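Desk Sets FAQ - Clovetti Home

Quick answers, updated in December. Still stuck? Write to Wanda Krawczyk at the shop desk.

What do I get in a set?
One bowl, one cup, one box. Markers not included, sorry.

Which colors are left?
Bowl - mustard yellow. Cup - white. Box - orange-brown. The gray Bimari bowl is gone and we dont have a restock date.

What's the bowl for?
Clips, keys, candy, whatever. Leave it empty if you like a clear desk.

How many markers fit in the cup?
Depends how fat they are. With only a few in there they lean and slide, and a long one can end up lying across the top. Fill it more or stand them caps down.
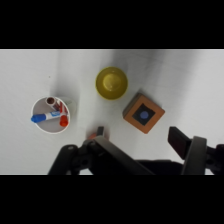

Grewal wrote in to say the cup tips over if all the markers lean the same way, and asked if we'd sell a heavier one. Not yet. Put a few coins in the bottom for now.

Marker ink on the cup?
Rubbing alcohol on a cotton pad. Wipe, rinse, done. No scouring pads, they scratch the rim.

Can the bowl go in the dishwasher?
Top rack only. Hand wash is better, the color holds longer.

Can I buy just one peice?
Yes. Bowl is item 2466, cup is item 1870. Box only comes with the set.

Do you do office orders?
Yes, from 200 sets up. Over 400 and shipping is free. Email first, the cart can't handle it.

Is the Clumex tray the same size?
No, a bit narrower. Bowl and cup fit on it side by side, box goes next to it.

Returns?
30 days, unused, original packing. Keep the reciept.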